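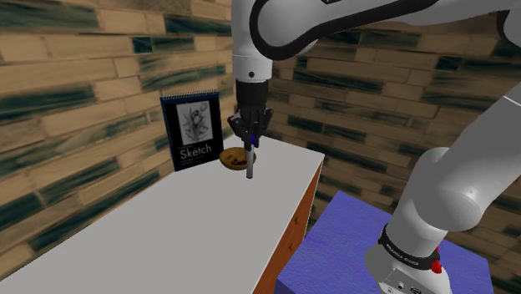
Robot arm over a white-topped cabinet, rendered.

Gallov, who make the door controller we have at work, put out a notice in September saying their session tokens are "no longer guessable." Fine. I never thought guessing was the trouble.

The old tokens were 10 characters long and the new ones are 228, and Abelardo Bermúdez wrote a cheerful post on the Suvosside list calling the matter closed. I asked him how long a token stays valid after you log out. He didn't know, so I went and tried it on our test unit.

I logged in, saved the cookie, logged out, and went to lunch. When I got back the cookie still opened the admin page. I left it over the weekend. On Monday it still worked, and it kept working until I rebooted the box. Logging out clears the cookie in your browser and does nothing at all on the server.

So a longer token helps against an attacker who was going to guess, and I have yet to meet one. The person I worry about borrows a laptop, or reads the proxy logs, where our copy of Prernolard had happily stored 167 of these things in plain text.

Botond Jakab says he reported the same behavior two versions ago and got a ticket number back. I sent mine in anyway, with the steps. It took them almost 4 hours to mark it low priority.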